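4.2 Equipment planning and cost

Most of the budget went to hands. We priced the arm first, as everyone does, and left the end effector for later, which was a mistake. Final split is given in the supplementary sheet. The arm was leased from Volteck for 13 months, the hand bought outright from Aaltonen. Leasing the hand was offered too but the excess on a damaged finger made it pointless.

Spare parts: under-budgeted in the first draft. We had set aside money for one set of fingertip pads. Three sets would have been closer. Pads are cheap, shipping is not, and the supplier in Umuritz ships only in full cartons of 30. So either you hold stock or you wait. We waited, twice.

Objects cost next to nothing. Small snack packets and a cardboard organizer with a grid of compartments, all ordinary retail stock. Figure 3 shows the packet task at the desk.
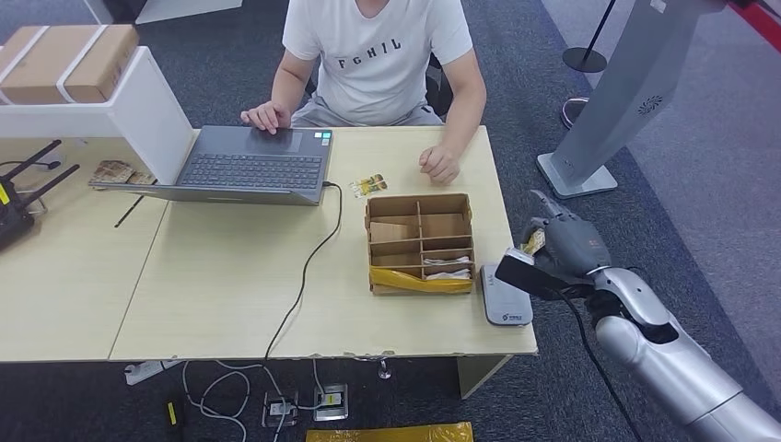

Figure 3. Packet handling at the shared desk. The hand holds a yellow snack packet upright; the compartment organizer is on the desktop.

Furniture was the next line. The original quote from Memen included a dedicated bench at 3,742 euros, fixed feet, built-in cable tray. We dropped it and used standard office desks. Saved the money, lost some repeatability, and the recieving end of the calibration had to be redone whenever a desk got moved. For a group planning more than one season of trials the bench probably pays for itself. For us, no.

Power and networking were not in the first budget at all. They should be. Check floor outlets before signing anything, count adapters, add a router line. Same for staff hours: operator time was costed, set-up time was not, and set-up took the larger share untill October.

Recommended order of purchase, going by our own errors: hand, spares, power, then arm. The arm has the longest list of alternatives and the most room to negotiate, so it can be be settled last. Software licenses are treated separately in 4.3.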